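How Do You Test a Robot's Fingers?

Your hand is very clever. When you pick up a bag of chips, you do not think about it. Your fingers feel the bag, and they stop before the chips break. A robot has to learn this, and first somebody must give it good fingers.

The fingers of a robot are called a gripper. Most grippers have two jaws, which open and close like a crab's claw. At the Perkar workshop we compare different pads for these jaws. One kind is called Olline. It is soft and has small ridges, like the sole of a shoe. The other kind is called Au, and it is smooth and harder.

Why do we use snacks?

A snack bag is a difficult thing to hold. It is light, it is shiny, and it changes its shape when you press it. If you squeeze too little, the bag slides away. If you squeeze too much, you get crumbs. A wooden block is much easier, so we keep the blocks for the first day only.

For the test, a person holds the gripper by its handle and does the job by hand. The person takes a bag, lifts it and puts it in a box. Later a robot arm can copy the same movements. You can do it with two grippers also, one for each hand, but then you must be careful that they do not bump!
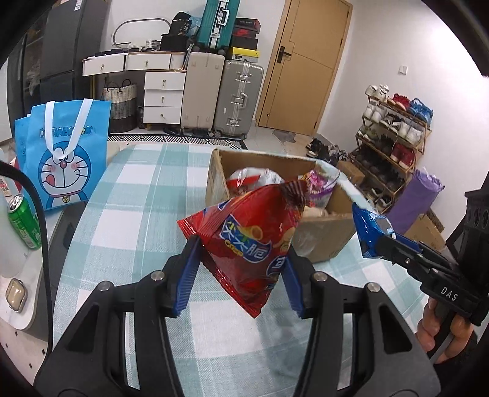
What do we write down?

Every try gets one line in our notebook. We write which pads we used, which snack it was, and if the bag fell. In July we made 400 tries with the ridged pads and 739 with the smooth ones, because the smooth ones were ready earlier. The numbers are not equal, so we look at how many bags fell out of every hundred. This way the comparison is fair.

Try it at home

Take 2 wooden spoons and a small bag of snacks. Hold one spoon in each hand and lift the bag between them. Now put a rubber band around the end of each spoon and lift it again. Do it 7 times each way and write down what happens. Which spoons hold better?

The Stultosen page has more tests with spoons, and one with a wet sponge.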